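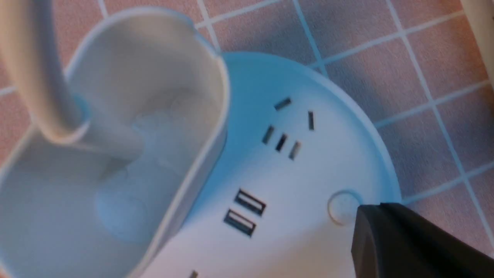
Call for Participants: Adult Reading Study, Masavberg Public Library

3 min read
12 shares

The Masavberg Public Library invites adult residents to take part in a study of how people read for information in a second language. The study is directed by Nhung Trương of the library's Office of Adult Learning and will begin in February.

Participants will borrow nonfiction titles from the library's collection, read at home for 16 weeks, and keep a short weekly log. Titles are available in Chinese, Vietnamese and English, and cover technology, health, law and household finance. No participant will be tested or graded.
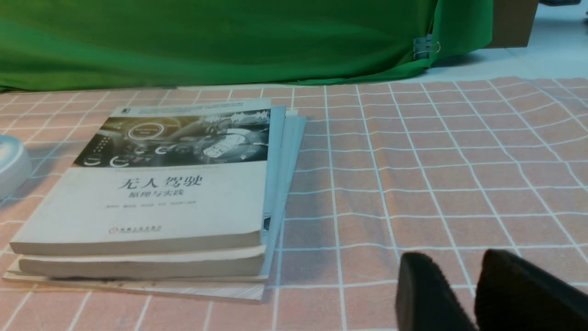

Nonfiction, including a Chinese title on driverless vehicles.

Applicants must:

Be 18 years of age or older.
Live in Masavberg or Pramircombe.
Read at least two languages, one of them with some difficulty.
Be able to attend an opening meeting and a closing interview at the Pramircombe branch.

Places are limited to 23. Participants who complete the study will receive a payment of $500, issued after the closing interview. Travel costs are not covered. Books must be returned in good condition — the usual rules on lost items apply.

Logs will be stored without names. Participants may leave the study at any time by notifying the office in writing, and in that case their logs will be destroyed on request.

To apply, request a form at the front desk of either branch and return it, completed and signed, to Thảo Diệp, Study Coordinator. Incomplete forms will not be considered. Applicants will be notified by mail.

Last updated: July 22, 2018
4 comments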